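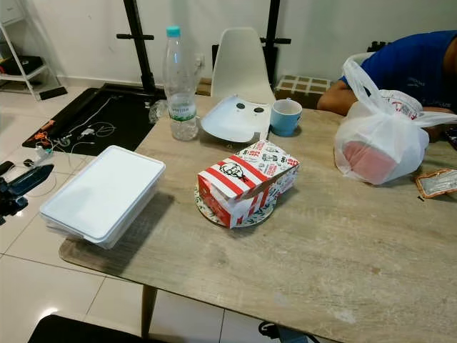 3.2 Leftovers and the shared table
Shared meals leave colourful traces in household waste, and we were delighted by how much the 123 diaries told us. Packaging mixes quickly: a KFC paper box can sit on a paper plate beside a lidded plastic container — one dinner, several bins.
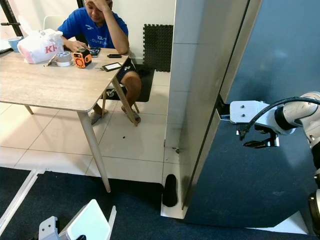
Sorting took place later in the evening in most Munasinghe homes, and the labels on the bins mattered a great deal.

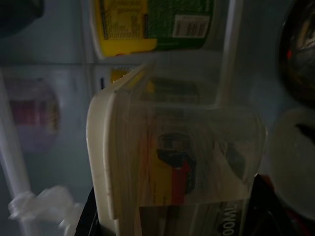 Thilini Bandara told us that she rinsed every tub, "even the ones I plan to throw out".

Figure 2. Meals at home, October round.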